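Search this site Search Go

Tikia Valley Car Club
Minutes of the General Meeting, Sat 20 May

Held in the back bay at Plarero Auto Body, doors open at 8, meeting called to order once the coffee was ready. Emrys Gronow in the chair. A really good turnout, including several first-timers who heard about us at the spring cruise. Welcome, all of you!

1. Minutes of the last meeting

Read and approved with one correction: the swap meet is at the fairgrounds, north lot, and the minutes said south lot. Anybody who wrote down "south" please fix it now, before you end up unloading a transmission next to the horse barns.

2. Paint and body day

This took up the first half of the meeting and rightly so. Emrys reported that Plarero will let us have both prep bays for the whole day, plus use of the spray booth in the afternoon. The shop is charging us $500 flat, which covers the booth, filters and masking paper. Members bring their own paint. Great deal, and the meeting gave the shop a round of applause.

There was a long and lively talk about what should go through the booth. Some members wanted full panels only. Others have small parts (mirror caps, a glove box door, the famous tailgate trim) that have been waiting all winter. Agreed that doors, hoods and fenders go first and small parts go in together at the end of the afternoon, hung on the rolling rack. Label your parts on the back with tape and a marker. Last year we had two pairs of nearly identical mirror caps and a lot of head-scratching.

Sanding has to be finished before the booth session starts. Wet sanding is fine in the left bay, by the floor drain. Dry sanding in the right bay with the extractor running, and please wear a mask.

Moved and seconded that the club pay the $500 out of the events money. Carried, all in favor.

3. Dent repair demo

What a treat this is going to be. Rweyemamu Paintless Dent Repair has agreed to come and spend the morning with us, working on a real door with real parking lot dings in it. We will see glue pulling and rod work, and there will be time to try both on scrap panels. Bring a scrap panel if you have one! Hoods are best because you can get at the back of them.

A question from the floor about whether hail damage can be covered as well. Emrys will ask. Several members have roofs that would be glad of it. 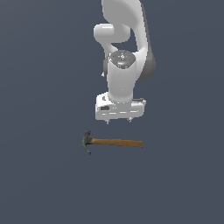
It was also asked whether cracked paint rules out a paintless repair. The general feeling was that it does, or at least that you will be touching up afterward, but we will save that one for the demo and get a proper answer. Please send other questions to Emrys ahead of time so they can be passed along.

4. Club tools

The loaner cabinet is in much better shape than it was. The dolly set has been cleaned up, the body files are in their own drawer, and the stud welder has a new cable. Thank you to everyone who pitched in on that, it looks terrific.

Still missing: the long slapping spoon and one half of the door skin pliers kit. Check your trunks, check your benches, check under the seat of the project car. No questions asked.

A proposal to buy a second long-board sander was discussed. The one we have is out on loan nearly all the time and there is always a wait for it. Bodatel has a decent one in the catalog and the consensus was that we should go for the air model over the electric. Emrys pointed out that not everybody has a compressor at home. Fair point, and after some back and forth it was agreed to look at prices for both and bring it back to the next meeting.

5. The club truck

Good news and bad news. The good news is that the new bed floor is in and it looks wonderful, straight and solid all the way to the tailgate. The bad news is the right rear wheel arch, where the filler came away and took us back to some very thin metal. It needs to be cut out and a patch welded in. Plarero quoted $700 for the arch and the lower corner together, done properly and primed.

There was some feeling that we should do it ourselves. We do have people who can weld, and it would make a fine project for the longer evenings. On the other hand, the truck is supposed to lead the parade and there is not much slack left. A vote was taken on having the shop do it. Carried with 2 against, both of whom cheerfully offered to do the finish sanding.

Color was raised again. It is staying green.

6. Swap meet

North lot, as above. Setup from 8 in the morning. The club gets a double space near the gate, which is the best spot we have ever had. We need canopies, folding tables and somebody with a trailer hitch who can tow the parts trailer over the evening before. Sign-up sheet is on the clipboard by the door.

Glass and trim did very well for us last time, so dig out those spare vent windows and chrome strips. Please wrap the glass. Prices on masking tape, not straight on the part in grease pencil.

7. Any other business

A member asked for advice on surface rust under a vinyl roof. Plenty of opinions, most of them involving taking the roof off. This carried on into the parking lot and may make a good topic for a future evening.

The lost property box now holds a pair of reading glasses, one left glove and a very nice tack cloth still in its wrapper.

Thanks were given for the donuts.

Action items

Emrys: confirm both bays and the booth with Plarero, ask Rweyemamu about hail damage, book the truck in for the wheel arch.
All: bring scrap panels, return the slapping spoon and the pliers, sign the swap meet sheet.
Sander prices, air and electric: still needs a name. Speak to Emrys if you can take it on.

Meeting closed and most people stayed on to look at the truck. The next meeting will be at the same place, same time, and new faces are very welcome.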